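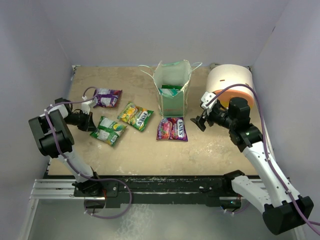
jiltell_ops
Left arm on the Astgate cell faults on the candy bags. Protective stop, code 17, 3 times in 50 picks. Gripper force is at default.

brennan2
Cable drag. Add slack at the wrist.

jiltell_ops
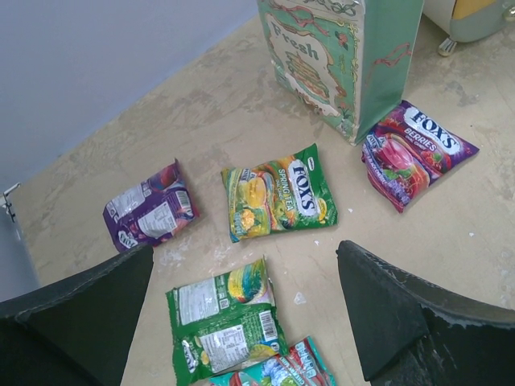

Wrist camera view, bags between the fingers.

vestton_tech
Disagree on the cable. Code 17 on ours was fingertip contact with the table. Raise the pick height 2 mm.

brennan2
Then log wrist torque first. Change one thing at a time.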